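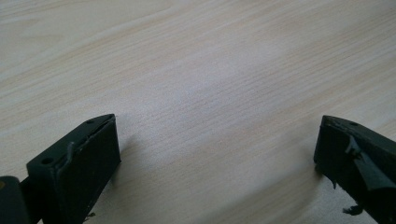 In Defense of a Table With Something on It

I have been living with a pale table for thirteen months, and I would like to register some complaints.

They start with the fact that I wanted it. I came to the pale table the way most people my age do, after years with a dark one. The dark one was my aunt's, it weighed as much as a calf, and it had rings on it from drinks served before I was born. I was embarrassed by it. When I moved to the apartment in Clemley I gave it to the first person who offered to carry it down the stairs, and then I went out to Verholm, which is a furniture store with its own exit off the highway, and bought the lightest surface they sold. Cream and tan, with fine streaky grain running all one way, as if somebody had combed it. The tag said the color was "Morning." There was also an "Oat," which was the same color.

What I was buying was the picture in the catalog, in which the table had nothing on it. I see now that this was the whole pitch. You look at all that bare wood with the daylight washing over the middle of it and you think, I would be a person who does one thing at a time. I would sit down at that table with a single cup. I would open a letter and answer it.

I owned the table for under an hour before there was a bag of screws on it, and the screws were its own.

My quarrel isn't with the color, which I still like. In the morning the window puts a patch of light in the middle of the thing and the grain almost goes away there, bluish, like skim milk, while the ends stay a warmer shade with a little pink in it. I've eaten a lot of toast looking at that. My quarrel is with the idea that has come attached to the color, that a table is at its best when it is clear, and that everything you put down on it is a small moral failure you will have to deal with before bed.

This idea is everywhere and it has a vocabulary. A table must "breathe." Surfaces are to be "reset" at night, like a bowling alley. I subscribed for a while to a newsletter called Fovdale, which came every morning at seven and wanted me to touch each item on my table and ask where it lived. Most of my items live on the table. That was a short exercise. By May the newsletter had moved on to the insides of drawers, and I had moved on from the newsletter, but the phrase stuck, and I still catch myself holding a stapler and wondering about its domestic situation.

Consider what a table is for. It's a floor for people who don't want to bend down. Somebody got tired of keeping the bread where the dog was. Every later development, the leaf that folds out, the drawer for the good forks, the card table, the desk, has been in the direction of holding more stuff up where a person can reach it. We then spent a few decades deciding that the ideal quantity of stuff was none.

I tried it. For thirty days I kept the table bare. The rule was that anything I brought to it had to leave when I did, and I stuck to this with the sort of zeal I normally save for disputing parking tickets. The table looked wonderful. The rest of the apartment looked as if it had been burgled by someone with a grudge against chairs. The mail went onto one chair, the laptop onto another, and the mending into a tote bag, where it remains. I had a jigsaw puzzle of a harbor that winter, and I worked on it on a sheet of cardboard which I slid under the bed each night. Sliding loses you pieces. The harbor has a hole in the sky.

And I stopped doing things. I didn't notice at first. When the glue and the broken lamp are both sitting in front of you at breakfast, there comes a morning when you fix the lamp, mainly to be rid of the sight of it. When the lamp is in a closet, in a labeled bin, it has been dealt with. It can be dealt with for years. A clear table had made me very good at putting things away and left me with no reason to take any of them out.

There's also the matter of what pale wood does to the things you do put on it. My aunt's table could absorb a crumb. You could lose a whole cracker on it. On the pale one, a coffee ground stands out like a tick on a bedsheet. One fleck of pepper gets the full gallery treatment, and you find yourself licking a fingertip and going after it in the middle of a conversation. I've had guests lift their glasses and look underneath, worried, before setting them back down. They never did that at my aunt's, where the damage was plainly finished and anyone could relax.

I was offered a remedy for this. A company called Iordache sells a felt mat, thirty-nine dollars, which protects the surface from whatever you might do on it. I bought one. It's gray, and it covers most of the part I paid for. Then I grew fond of the mat, and a little careful of it, and I put a place mat on top when I ate soup. At that point I was two layers up from the table and could see where it was heading.

I know the case for the other side. A friend of mine has three children under eight and clears her table every night down to the grain, and she says those ten minutes with a damp rag are the only part of the day with an ending. I believe her. I've stood in her kitchen at nine in the evening and envied that table deeply. But it's clear because it has been buried since six in the morning, and it will be buried again before the bus comes. She's earned the bare wood. Mine was only bare because I was eating over the sink.

So the mat is rolled up in the closet with whatever else has been dealt with. On the table today there's a library book, a dish of clementines, the glue, a bill I disagree with, and a radio with its back off. There's one ring, from a mug, toward the left end. I put it there in a hurry one morning and went at it afterward with baking soda, then mayonnaise, which the internet was very firm about. The ring is still there and that end of the table smelled like a sandwich for a week.

My aunt is 70 this year. She came up to see the apartment, ran her hand along the edge, and asked when the rest of it was going to be stained. Then she put her purse down in the middle, on top of the bill, and left it there through lunch.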